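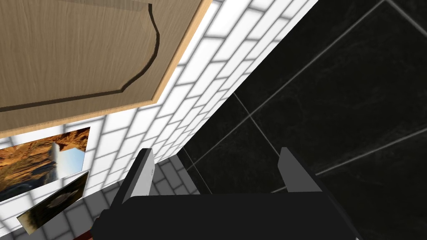

Chapter 9
Open Day at Kernham: What a Demonstration Demonstrates

The Kernham robotics laboratory opens its doors to the public each April, and the public, who have been promised robots, go straight to the biscuits. In the year we are concerned with, the main attraction was a program called Rava, which steers a robot arm through household tasks. Visitors were shown into a seminar room with a large screen at one end. The arm was on the screen.

There was some muttering. A boy near the front asked when the real one was coming out. Annick Sawatzky, who was running the session, told him that the real one was in Biredcombe being repaired, and that it would not have been allowed near him anyway. She then started the simulator, and the muttering gave way to the silence of people watching a machine take a very long time over something they do every morning before they are awake.

This chapter uses that session as its running case. It is a useful one, partly because it went neither very well nor very badly, and partly because the laboratory kept its notes and let us read them. By the end of the chapter you should be able to watch a robot demonstration and say what it tells you about the robot, what it tells you about the room it was shown in, and what it tells you about the person holding the remote control.

9.1 The view from the wrist

Sawatzky chose to show the simulated view from just behind the gripper. Most visitors had expected to see the arm from across the room, as they would see a person. From the wrist, they got two fingers, whatever lay beyond them, and a horizon that would not stay level. Several people tilted their heads. One sat down. 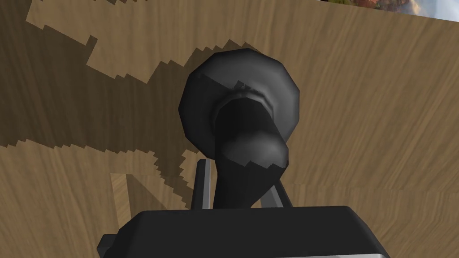

Figure 9.1 A dark, round-headed object between the fingers of the simulated gripper. Note the stepped edges of the shadows on the wood.

The stepped shadows drew more questions than the robot did. A visitor from Cloutier, a firm that fits kitchens, wanted to know whether they were a fault. Sawatzky's reply is worth keeping in mind for the rest of the chapter: a simulator is good at the things somebody paid for it to be good at. Rava's had been given 2000 practice runs to get through, and handsome shadows would have slowed every one of them. Whether a program trained among ugly shadows copes with ordinary ones is a separate question, and we take it up in 9.4.

9.2 Success, and who gets to say so

Before the session, the laboratory had written down what would count as a completed task. This is less common than you might hope. Take a cabinet door. Is it open when it has moved at all, when a hand would fit through the gap, or when it has swung as far as the hinge allows?
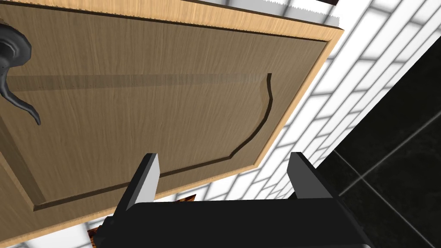
Each of those answers gives a different score for the same afternoon's work, and a demonstrator who picks the answer afterwards will tend to pick the kind one. Kernham's notes settled on the hand. They also recorded that in an earlier batch of 1000 runs the program had met this standard in 264, a figure which Sawatzky read out to the room in full. Someone at the back clapped, possibly out of sympathy.

Before reading on, write down your own definition of an open door in a single sentence. Swap it with a neighbour and try to find a door that satisfies one of your definitions and fails the other. Keep both sentences, as you will need them for the exercise in 9.3.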